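Speaker notes — Selling snacks by the basket
Harnico regional store meeting, November

Slide 1
Say hello, thank Rawashdeh for the room. Talk runs 25 minutes if I skip the survey. Handouts are at the back.

Slide 2
Start with the old layout. Chips on the bottom shelf, lying flat, price tag on the rail. Customers had to bend down to read the bag. Sales at the Dekon store were flat all spring.
Ask: who still has chips on the bottom shelf? Wait for hands.

Slide 3
The change was small. Bags went into baskets at waist height, standing up, front facing out. Cost was $75 per store, mostly the baskets. We moved no other fixtures.
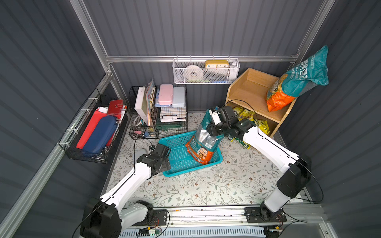 Slide 4: Tall snack bag, upright in a basket.

Leave this one up while I talk about bag height. Tall bags stand well if the basket is deep enough — short bags tip over and get buried. Don't mix the two sizes. Put short bags in a tray.

Slide 5
Numbers. 2514 bags sold in the test period, 900 of them at Dekon. Pause here, people will want to write it down.
The test ran 9 weeks. Cerkell joined late, so leave them out of the comparison.

Slide 6
Problems. Baskets look bad when half empty. Staff need to top them up before the 4 p.m. rush. Crushed bags at the bottom were the main complaint — one layer only, no stacking.

Slide 7
What to do next. Pick one aisle end and try it for a month. Send me the weekly counts.
Questions. If someone asks about candy, we haven't tested it.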